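Questions about the tool bench and the small pegboard, collected from the notes people leave at the desk. If yours isn't answered, write to Yayra Korletey at the Curkdale workshop.

## Where do the hand tools go when I'm finished?

On the black pegboard that stands on the bench. Screwdrivers go on first, then anything that came out of a socket set. If the board is already full, use the top drawer of the Montes cabinet by the door. 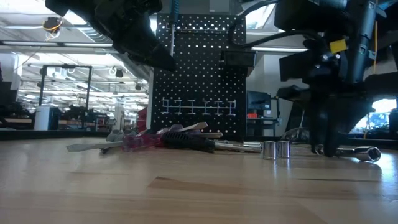

*Pegboard and hand tools on the bench, with one screwdriver on the board.*

## Does each screwdriver have its own hook?

No. We tried that at the Prokport building with painted outlines, and the outlines were wrong within a month because tools get replaced. Any free hook will do. Hang screwdrivers handle up, shaft down.

## How do I tell the screwdrivers apart if they aren't labeled?

Look at the tip, not the handle. Handle color follows whatever set the tool came from and says nothing about size. We have black, gray and pink handles in the same pile, and two handles of one color can have different tips.

## Can I leave the tools on the bench overnight?

Please don't. The bench is booked from opening time on most days, and the next person needs the top clear. If you have to leave in the middle of a job, put your own parts in a tray with your member number on it and hang up the shared tools.

## Where do socket extensions go?

In the drawer with the sockets. They roll, so don't stand one on end at the edge of the bench. If an extension is stuck on a ratchet, leave both pieces at the desk with a note.

## Can I move the pegboard?

You can slide it along the bench. Take the tools off first and hold it low down, near the brackets at the base. It should stay upright on its feet. Don't lean it against the window.

## Are safety glasses provided?

Yes. There are clear ones for general use. Fold the arms and put them back in the glasses box before you go. Scratched pairs go to the desk and will be replaced. If you wear prescription glasses, ask for the larger kind that fits over them.
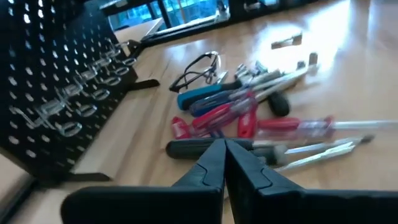

Page last changed: 2025-01-23 (N. Requena)

## The sun is in my eyes at the bench. Is there a blind?

Not yet. One was ordered from Prelilia in December and we are waiting for a delivery date. Until it comes, work from the other side of the bench or turn the pegboard a little. Small silver parts are hard to find in the glare, so keep them in a tray.

## What do I do if a tool is missing or broken?

Write it in the book at the desk, even if you weren't the one using it. Nicanor Requena goes through the book and orders replacements. Broken tools should not go back on the board.

## Can I borrow a screwdriver to take home?

Yes, for up to 2 days. Sign it out at the desk. Safety glasses and socket sets stay in the building.

## How do I clean the bench top?

Brush it off, then wipe along the grain with a damp cloth. No solvent on the wood. Brush out the seams between the boards too, where small screws tend to collect.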